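Totevine Workshop > Notebooks > Finishing bench

Shellac trials on the walnut offcuts
August 5, 2025
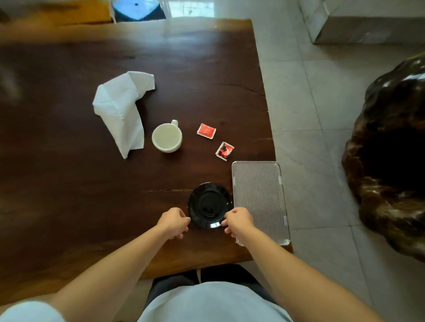 Mixed a fresh batch of blonde shellac this morning, a light cut this time, and left it in the brown jar by the window with the lid on tight. I keep coming back to how much shine people really want on a thing they eat at every day. Take a glossy reddish-brown top with the grain running along it and a black saucer near the front: lovely to sit down to, but the pale cracks and streaks toward the right side are what I'd look at all through lunch! Peadar Lynch would fill every one of them. I'm not so sure.

Three coats on the Mallbridge offcuts so far, 30 minutes between each, with 800 grit after the second (lightly, lightly, I went through on a corner last time and was cross all afternoon). The Drevden pad leaves fewer ridges than my old rag, so I'll stick with it. Room was at 70 degrees and a bit sticky.

Still to do: ask Coughlan about more flakes before October, and try wax on piece 2.

Last updated by the finishing bench
Contact the workshop | Back to top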